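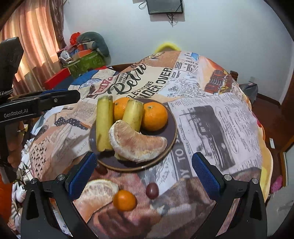 Nillow Peace and Music Day
Minutes of the organising group, Jul 31, 2019
Upstairs room, Swanson Hall, 7.30pm

Chair: Eilidh Semple
Minutes: Gavin Kerr
Also there: two from the tenants' group, one from the student union, Fumier (the band, all four of them), Borkis (sound hire)
Apologies: the samba people, again

1. Last minutes
Agreed, with one change. The January minutes say the group "welcomed" the offer of a free stage from the council's events team. Eilidh said she had asked what the council wanted in return and had never had an answer, so "noted" would be nearer the mark. Changed to "noted".

2. Numbers
The student union rep repeated that 2,000 people would come. Asked where the figure came from. It is the number who clicked "interested" on the event page. Gavin pointed out that last year's page had a similar number and the bucket collection came to £228, most of it in coins. The tenants' group thought the weather had something to do with it. Gavin thought the weather had been fine.
Agreed not to put any attendance figure on the leaflet. The union rep asked for her disagreement to be minuted, and it is.

3. Line-up
Fumier will play last and want 69 minutes, the length of their new set. Eilidh asked if it could be shorter. The band said the set is one piece and the anti-arms section comes near the end, so cutting it would leave mostly the instrumental part. Offered 45 minutes. They will talk about it.
Three local rappers have said yes by text message. None has sent a recording or a list of what they need. Eilidh to ring them and not text.
There was a long discussion about speeches between acts. The tenants' group want one on rents. The union rep wants one on troops abroad, one on the climate and one on visas. Gavin said people at the back went to the chip van during every speech last year and he had been one of them. It was put to him that this was no way for the minutes secretary to talk. Agreed: two speeches, four minutes each, Eilidh to hold the watch. Subjects to be settled at the next meeting. 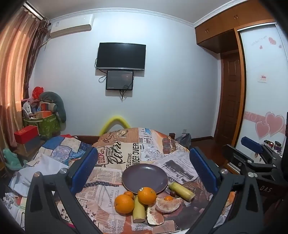 4. Sound
Borkis quoted for two speakers, a desk and an engineer for the afternoon. The quote does not include cable covers, which the hall insists on, or the generator. Asked why not. They said nobody had mentioned a generator. Gavin read out the email in which he mentioned a generator. New quote to come by Friday.
The engineer may be the same one as last year. Several people had views on this.

5. Sponsorship
A letter has come from a drinks firm offering money for a banner on the stage. The union rep was in favour, as it would pay for the sound. Eilidh asked whether anyone had looked at who owns the firm. No one had. She is doubtful about a peace event with a company name hung over the drummer, and more doubtful about money that arrives without being asked for. Fumier said they would not play under it. Put off until somebody has done the reading. The union rep will do it and bring printed pages, with sources.

6. Petition
Eighteen signatures since the last meeting, against a target that was never written down. The sheet is still on the counter at the Nillow bookshop. Gavin asked what the petition is asking for, as the wording has been altered twice and the first people to sign put their names to something else. Eilidh accepted this. A fresh sheet will be started and the earlier signers asked again. Fumier offered to read it out from the stage. This was not taken up.

7. Stewards
Six needed, two found. One of the two is Gavin, who would like it recorded that he said "if I must". Training will be half an hour in the hall beforehand. The police liaison officer has offered to come along and "say hello". Views were split on this and the offer has neither been accepted nor turned down.

8. Any other business
The hall has put the hire charge up and says it told us in the spring. We can find no letter.
The tenants' group asked whether the day has ever changed anyone's mind about anything. Eilidh said her own, once. Carried over to the next agenda under "aims".
Leaflets: the draft still has last year's bus times.

Meeting closed 9.20pm. Next meeting same room, date to be fixed once the hall replies.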